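From: Loubna Younis
To: Orkley Allotments and Gardens list
Date: 19 February 2023
Subject: Re: [orkley-growers] Potatoes, chitting and the seed order

Yasmine Lamrani wrote:
> Has anyone opened their bags from the Donden order yet? Mine came on
> Thursday and a few of the tubers are already sprouting long white
> shoots. Do I rub those off or plant them as they are? Also I can't
> remember if we agreed on a date for the main crop. I have the plot
> by the water tank this year and it stays wet a long time.
>
> Yasmine

Yasmine,

Rub off the long white ones. They come from being kept in the dark and they snap when you plant them anyway. New shoots will grow back, short and dark, if you put the tubers somewhere light and cool. I did this two years ago with a bag of reds that had been forgotten in a closet and the crop was no worse than usual.

We didn't agree on a date. What we said in January was that everyone would wait until the soil was dry enough to crumble in the hand. On your plot that could be a couple of weeks behind the rest of us. If it is still sticking to the fork, leave it alone. Seed potatoes keep well for weeks in good light.

On the order itself, the final total was 1,472 tubers, against 1,017 last year. Most of the difference is the second earlies, which more people wanted after the blight. The Jafarzadeh bags are the ones with the blue tie. Please check your name against the label before you take one home, as two were switched last time.
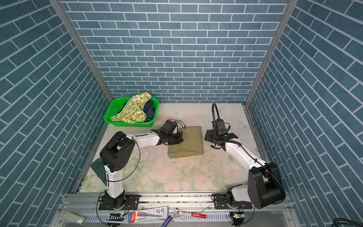 Chitting doesn't need special trays. Egg cartons are fine, and so is a shallow box with newspaper in the bottom. Stand each tuber with the end that has the most eyes facing up and keep them in one layer. For carrying them out to the plot I would use something that lets the air through, and a plastic basket with a mesh-like side, like the bright green one, does the job. Don't use a sealed bag. They sweat, and one bad one will spoil its neighbors.

Put them where frost can't reach them. An unheated spare room is better than a shed at this time of year. If you only have a shed, lay some old fabric over them on cold nights and take it off in the morning so they get the light.

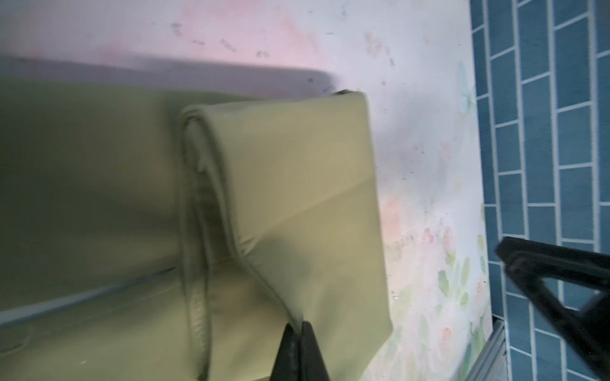 Olive-green fabric, one part folded back over itself.

For spacing, first earlies can go a foot apart in the row. Give the main crop more than that, and leave enough room between rows to earth up without stepping on the plants. On wet ground I make the ridge first and plant into the top of it. It takes longer but I have lost fewer to rot that way.

There are 4 bags of Zidside compost left over from the bulk buy. They are behind the tool store and the price is the same as before. Write to me off the list if you want one.

I still need payment from a few people for the onion sets. You know who you are. Cash or check is fine, in an envelope with your plot number on the front.

Loubna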